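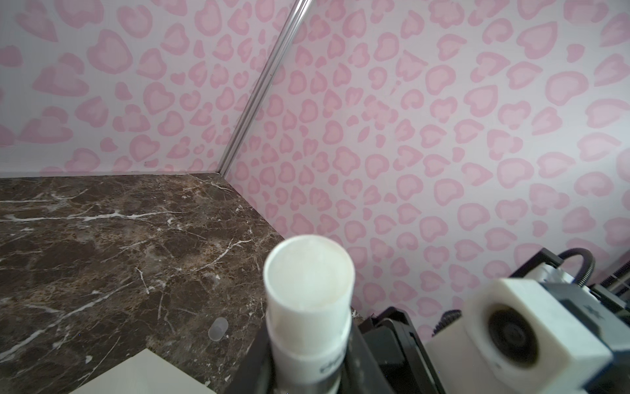
Segundo dia no quarto dos fundos e continuo sem acreditar no método da Nhung. Ela diz que se começa pelo que é pequeno, que o grande vem atrás sozinho. Vi isto escrito num folheto da Mistness, que vende caixas, e desconfio sempre de conselhos de arrumação dados por quem vende caixas. Mas enfim, comecei pelo pequeno. Com o papel de parede cor-de-rosa de leopardo às manchas dos dois lados do canto, qualquer coisa branca salta à vista, e foi assim que passei um quarto de hora às voltas com o tubo branco da tampa redonda. Tem um rótulo branco e umas letras escuras, uma palavra que começa por qualquer coisa como «ch», e a tampa é meio fosca. A Nhung diz creme. O Đạt diz que pode ser comprimidos efervescentes. Eu não digo nada e ponho-o no monte do «ver depois», que segundo o folheto não devia existir.

O monte do «ver depois» é hoje o maior de todos. Registo isto para quando a Nhung me disser, em junho, que o método resultou.

Sobre o papel de parede tenho opinião formada. Há quem lhe ache graça. A senhora da agência, quando cá veio, chamou-lhe «um apontamento alegre», e eu olhei para ela a ver se estava a brincar e não estava. São umas rosetas irregulares, algumas quase corações, em rosa médio sobre um fundo que já foi ou quer ser branco. Ao fim de uma tarde ali fechada começo a ver caras. O Đạt garante que se tira com água morna e uma espátula. O Đạt também garantiu que a torneira da cozinha se resolvia com uma anilha, e lá está ela, com anilha nova e a pingar na mesma.

Recebi o orçamento da Skenirar para levar tudo para a Mowat: 200 euros, «sem surpresas». Li as condições. As surpresas estão na segunda página, em letra mais miúda: escadas à parte, espera à parte, peças de pedra à parte. Telefonei a perguntar o que era uma peça de pedra e a rapariga disse que era uma peça de pedra. Perguntei se um tampo de mármore contava. Foi perguntar. Voltou e disse que dependia do senhor que viesse. Pedi-lhe que me pusesse isso por escrito e ela disse que o sistema não deixava. O número do pedido é o 3033, escrevo aqui para não ter de procurar o papel outra vez, e quero ver quem é o senhor que vem.

Almocei tarde, sopa de ontem. A Nhung trouxe pão e a teoria de que se deve comer em silêncio nos dias de arrumação. Durou até à manteiga.

À tarde foram as gavetas. Já me tinha esquecido de que uma casa junta tanta coisa que não serve. Cabos de aparelhos que morreram. Um saco com botões, todos diferentes. A chave de um cadeado, sem cadeado, com uma etiqueta a dizer ENDLEY, que foi o sítio onde passámos aquele verão de chuva, e portanto a chave deve abrir um cacifo que já é de outra pessoa há muito. A Nhung queria deitá-la fora. Eu também, em princípio. Pus-a no bolso e mais tarde encontrei-a no bolso, e agora está na mesa de cabeceira, o que quer dizer que perdi.

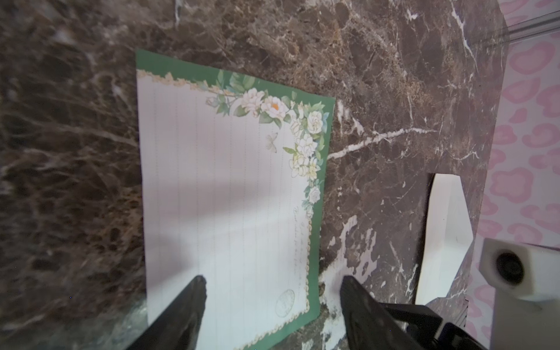
A questão das cartas é a que mais me irrita. O folheto manda ler tudo uma última vez, «agradecer» e reciclar. Agradecer a quem, não explica. Estivemos uma hora nisto e ao fim da hora tínhamos um envelope vazio no lixo. Depois a Nhung pousou em cima do mármore castanho a folha de papel de carta e ficámos a discutir se aquilo era papel de escrever ou papel de guardar. A cercadura é verde-escura, com um debrum dourado fininho às ondas, e no canto de cima há uma grinalda de rosas brancas e de umas flores que eu diria gardénias, a descer pelo lado. As linhas são tão apagadas que quase não se dá por elas, e correm ao alto. Ainda lhe meteram uma borboleta, quase invisível, e uma espécie de selo em verde-claro perto do canto de baixo. Perguntei onde é que sobra espaço para a carta. A Nhung acha que é bonito e que numa folha assim se escreve melhor. Não vejo como. Numa folha assim eu escrevia «Querida» e ficava intimidada com as rosas.

Na margem há umas linhas em letra cursiva que não consegui ler, nem com os óculos de perto. A Nhung tem a certeza de que é poesia. Já comprei papel deste género em nova e a poesia, quando era grande bastante para se ler, era de fugir. Dei-lhe o benefício da dúvida por ser impossível de verificar.

O Đạt, que tinha ficado de desmontar a estante, veio ver por que é que estávamos tão caladas e tomou o partido da Nhung. Diz que a mãe dele escrevia em papel assim e que as cartas dela são as únicas que ele guardou. Não respondi. É um argumento desleal, mas é um argumento. A folha foi para a pasta de cartão, com dois postais por cima para não dobrar.

O mármore é outro assunto. Está bem polido, isso reconheço, castanho muito escuro com veios creme e brancos por todo o lado, uma rede que parece loiça partida e colada. Quando a comprei disseram-me que era «intemporal», palavra que na boca de um vendedor costuma querer dizer que ninguém a quer há anos. Não se vê uma migalha em cima daquilo, nem uma mancha, nem os óculos quando os pouso lá. Já perdi ali um brinco e só o encontrei com a mão. O Đạt mediu a pedra com a fita e disse que passa na porta com 14 milímetros de folga. Mandei medir outra vez. Deu o mesmo. Continuo a achar que a porta não é direita.

Quanto à estante: desmontada até meio. Falta uma chave sextavada que estava «mesmo aqui» às três horas. Às cinco estava no bolso da camisa dele. Não comentei, tomei só nota.

Fiz contas antes de jantar. O folheto promete um quarto pronto em 30 minutos por gaveta, e eu queria muito conhecer a gaveta. A nossa primeira levou a manhã inteira, e isto contando que a Nhung deitou fora às escondidas um maço de recibos que eu depois fui buscar ao saco. Eram todos de supermercado, é verdade. Um deles tinha nas costas a receita do bolo de laranja da vizinha do primeiro andar, com a temperatura do forno errada, como já se viu duas vezes. Voltou para a gaveta.

Do que ficou decidido, ponho aqui para não haver conversas:
o candeeiro de pé vai para o Đạt, que o quer consertar (duvido);
as mantas vão connosco;
os livros de cozinha ficam à espera de uma pessoa que goste de gelatina salgada;
as molduras, a Nhung embrulha amanhã em jornal, e eu já disse que jornal suja o vidro e ela já disse que se lava.

O tubo, perguntei outra vez à noite. A Nhung mantém que é creme. Sugeri que se abrisse e resolvia-se a questão, e ela disse que abrir coisas velhas é como se perdem as tardes. Nisto até concordo, embora venha de quem esteve vinte minutos a cheirar um sabonete. Fica no monte.

Telefonaram da Mowat a confirmar a arrecadação. Seca, limpa, com luz. Perguntei se havia humidade e a pessoa disse «normal». Vou levar um higrómetro, se o encontrar, que também deve estar no monte.

Está a chover e ouço a torneira daqui.

Diário > Casa > Quarto dos fundos
Última atualização: 30 de abril de 2019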